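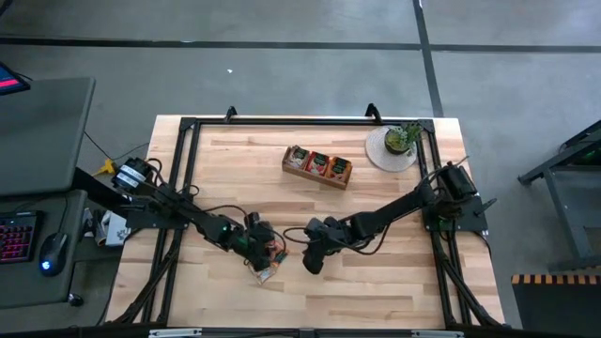
Can the Gevel media player show Hindi-dubbed films with English subtitles?
The audio track and the subtitle language are set separately, so any pairing supplied with the film may be used.

The Gevel stores up to 800 films and remembers the chosen language for each title. Films may be sorted by star, director or year.

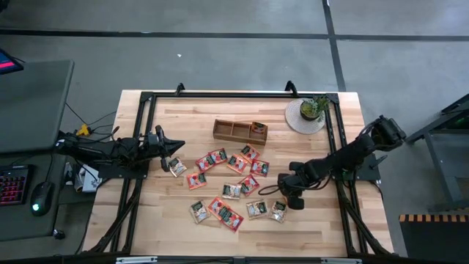
Subtitle size and color are changed in the Display menu - the settings remain in place after the player is turned off. An HDMI cable and remote control are included.

Product code: Gevel 76
Sold by: Deltov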